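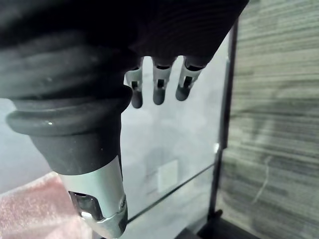

**Thumb boot on a wrist-cam hand: glue it or leave it?**

The rubber boot on our hand's thumb creeps down after over 100 cycles. The Bistari rep wants us to buy a new cover kit. I'm not convinced. Has anyone fixed this without one?

**Kwan-ho Cheung**

Don't glue it. You'll want that boot off again to clean the thumb joint. Power down, roll it back, wipe off any grease and reseat the lip. Mine went 1,895 cycles before it moved again. I'd check your grease before believing a rep.

**tostine_shed**

Cable tie. Ugly, but 183 cycles so far. No idea if it pinches anything.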